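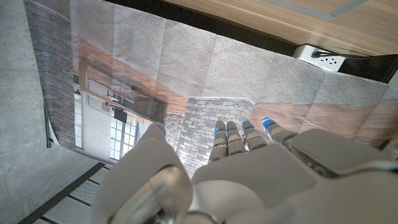
The industrial interior backdrop, showing its fold lines and the printed brick column.

Backdrops and Tableware: Changes to the Wellurdale Collection

Members and borrowing departments are advised that the Wellurdale display collection has been reorganised following the annual review in June. The collection now holds large printed interiors, tables and a modest range of tableware, all of which may be reserved through the Correia Building office.

The review, led by Zubaida Sethi, gave particular attention to the printed backdrops. Several have been stored folded for long periods, and the resulting creases divide the sheets into visible rectangles. Corners have also begun to curl. Borrowers are asked to roll backdrops face outward on the tubes provided and to return them in the same way – folded sheets will no longer be accepted at the counter. Sheets that are already creased remain available for rehearsals and layout work, and are marked as such in the catalogue.
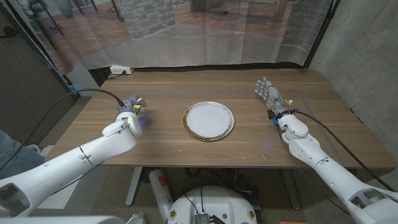

Table settings have been listed separately from furniture for the first time, under the heading Parach. Each entry records the piece, its finish and the table surface it is best suited to. Pale china continues to be the most requested, and it reads clearly against a darker top: a round white plate with a gold-coloured rim, for instance, stands out well on the warm brown of the walnut-style table. Where a setting must be put back in the same position, blue tape may be laid on the tabletop to mark out the area around it, as has been the practice for some time. Borrowers should use low-tack tape only and remove it before the table is returned. Rimmed plates are not to be stacked without the felt separators, which are kept in the drawer beneath the catalogue desk.

Jade Gosselin has prepared a short guide to matching backdrops with furniture. It recommends choosing the table after the backdrop, and comparing the two under the lighting that will be used on the day. Brick and timber interiors are treated at some length, as their colours vary considerably from one printing to the next.
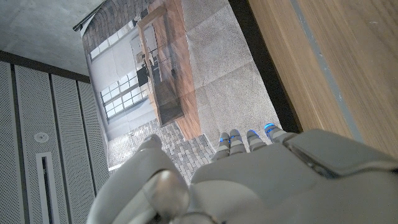

The guide also covers the laying out of large sheets on the floor before hanging, so that the orientation of the print can be confirmed and any damage noted on the loan card. Copies are available at the counter.

Loans are limited to 3 backdrops per department and 5 days per booking. A refundable deposit of $200 applies to tables. Replacement sheets have been ordered from Stanuvix and will be added to the catalogue on arrival. Enquiries should be directed to Ms. Gosselin at the Correia Building office.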